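Washing the Patchwork: A Conversation With a Textile Conservator

Sep 14, 2024

The conservator who runs the bench at Retamal, a small textile repair workshop, handles household pieces almost exclusively. Most are bed quilts. They arrive folded in pillowcases, shopping bags and, in one case, a suitcase that had been in a damp basement since the previous December. She agreed to talk about cleaning, and in particular about the question owners ask first, which is whether a patchwork quilt can be washed at all.

"The question has no single answer, because a patchwork quilt is not a single textile," she said. "You may have cotton next to rayon next to a cotton-polyester blend, each with its own dye and its own rate of shrinkage. The thread is another fiber again. The batting is another. I assess the weakest one and plan for that."

Assessment at Retamal begins with a dry inspection under raking light. A lamp is set low at one side of the table so that raised seams, pulled threads and thin spots throw shadows. She records open seams, fabric loss and stains on a paper diagram of the quilt, patch by patch. Dark browns and blacks from older pieces get the closest look. Some of those colors were fixed with iron compounds, which weaken the cotton over the decades until it splits along the weave.

"If the brown is powdering, the quilt is not going in water," she said. "It gets surface cleaning through a screen and nothing more."

The screen is a piece of fiberglass mesh with its edges bound in cotton tape. It is laid flat on the quilt, and a vacuum cleaner with adjustable suction is passed over it at the lowest setting. The mesh keeps loose threads from being drawn up. She cleans the front, turns the quilt, cleans the back, and then returns to the front, on the grounds that turning moves dust through the batting.

For pieces that may be washed, the next step is the dye test. A drop of distilled water is placed on an inconspicuous part of each different fabric and pressed with white blotting paper under a small glass weight. She leaves the weight in place for 20 minutes. The test is then repeated with the detergent solution, since a dye that holds in plain water can still move when a surfactant is present. Reds and navy blues fail most often.

"Owners test one red and assume the rest are the same," she said. "A scrap quilt can have 14 reds from 14 different bolts. Every one of them has to be tested."

Her notes on prints are more cautious than her notes on solid colors. A printed fabric carries several dyes or pigments, and they may not respond alike. Metallic inks, common on holiday prints, are bound to the surface and can rub away with handling even when they survive water. There is also the matter of cloth printed to look like patchwork, sold by the yard and made up as a bedcover. It has none of the seam bulk of pieced work, and often one fabric makes up the entire top. The conservator finds it simpler to treat.

"One cloth, one shrinkage rate," she said. "Turn back the edge and look for seams before you do anything else. I have seen people spend a week testing patches that were printed."

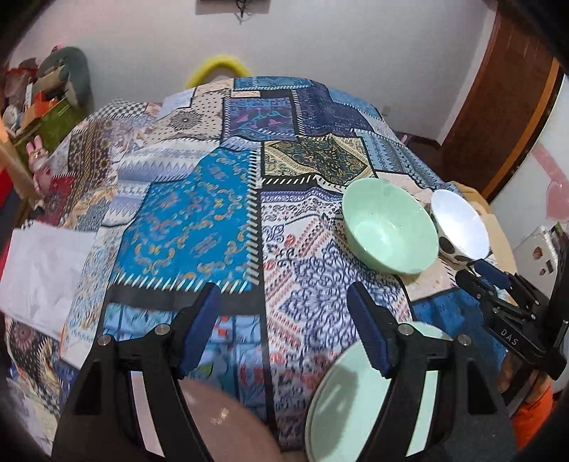 A patchwork-print quilt in blues, turquoise and cream, with touches of red and gold.

Washing itself is done flat. The workshop uses a shallow tank with a drain at one corner, built by a local sheet-metal firm, Brikamo, to the conservator's drawing. The quilt is lowered on a sling of polyester netting and is never lifted without it. Wet cotton batting holds several times its own weight, and a quilt pulled from a bathtub by two corners puts the whole of that load on a few lines of stitching.

"That is the damage I repair most," she said. "The washing was fine. The lifting broke it."

The tank takes 200 liters. Water goes in at room temperature, and the detergent is a neutral, unscented type with no brighteners. She presses the solution through the layers with a flat sponge, working from the center outward, and does not rub. The first bath generally turns yellow or brown as acidic breakdown products come out of the cotton. Rinsing continues until the water shows no foam and its conductivity reading matches that of the supply.

Drying is the stage where bleeding dyes cause the most trouble. Moisture travels toward whichever surface is evaporating fastest and carries loose color with it. The quilt is blotted between clean towels, then laid face up on a raised screen with fans directed at the wall, so that air moves across the room without striking the fabric. Direct sun is avoided. She checks the batting by hand at the thickest point and does not fold the quilt until that point has been dry for a full day.

Asked about washing machines, she was less severe than expected. A modern cotton quilt in daily use, machine-quilted at close spacing and with sound seams, can go through a cool gentle cycle. The limits she gives are a front-loading drum with no agitator, a load of one quilt, and low spin. Tumble drying is acceptable on low heat, although she prefers a flat surface. Hand-quilted pieces, ties and anything with loose batting stay out of the machine.

Storage drew a longer reply. Folding is the main concern. A crease left in place becomes a line of broken fibers, and she asks clients to refold along different lines 2 times a year, with rolls of acid-free tissue inside each fold. Cedar chests are tolerated if the wood is sealed or lined. Plastic bags are not, as they trap moisture and some give off acids as they age.

"A spare bed is good storage," she said. "Lay it flat, put a clean sheet on top, close the curtains. It costs nothing and there are no folds."

The workshop keeps its treatment records in Dedus, a cataloging program intended for small museums, and gives each owner a printed copy. The sheet lists the fabrics tested, the results, the detergent and the number of baths. She recommends that it be stored with the quilt. Among the pieces now waiting is a group of bedcovers from an estate at Drurnwood, several of them previously repaired with iron-on tape. The adhesive has yellowed and will have to be softened before any of the patches can be tested.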